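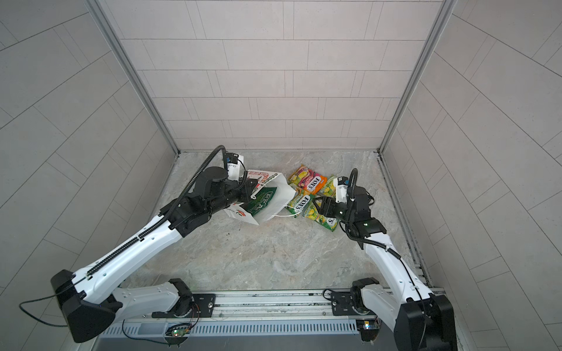

Page last changed: December

Pamirar Stretched Canvas, Series 9

Medium-grain cotton canvas for oil and acrylic work in large formats. Woven for Brirkico and stretched at the Montoya workshop on kiln-dried pine bars.

Bar depth: 1.5 inches
Weight: 11 oz, unprimed
Priming: two coats of acrylic gesso, lightly sanded between coats
Largest stock size: 79 x 60 inches
Cross braces: one on sizes over 36 inches, two on sizes over 60 inches

Edges are folded and stapled on the back, so the sides can be painted and hung without a frame. Corner keys are packed in a paper envelope – tap them in evenly if the surface slackens.

Not suited to heavy palette-knife work on the largest size. For that, order the Broseck linen panel.

Custom sizes ship in 21 working days. Cut canvas cannot be returned.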